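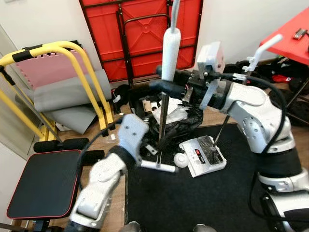

Project report, two-arm tool handling
Rendmont lab section, 28 February 2018

Goal: get the robot to take hold of long upright tools by the handle, using both arms, no fixture. Earlier group did short objects only (cups, boxes). Long tools swing, so the grasp point matters a lot more.

Method. Operator-guided demos, then a policy trained on them. 405 demos kept out of 569 recorded. The rest thrown out, mostly dropped tool or a cable snag on the arm. Two versions:
A - right gripper clamps the bar, left one stays close and only closes if the tool tilts
B - both grippers close at the same time

Test was 40 trials per version, same room, clutter left where it was. Tool start angle changed by hand each time.

Results. A finished 31, B finished 22. B fails early, the two arms push against eachother and the rod twists. A fails late, usually when the base catches on the mat. Did not expect the mat to matter that much.

Problems: head camera loses the rod against dark stuff on the floor. Thin metal, not many pixels. We tried cropping the input, helped a little but no seperate numbers for that yet.

Still to do: rerun A on bare floor, redo the wrist calibration, fix the axis labels in fig. 3.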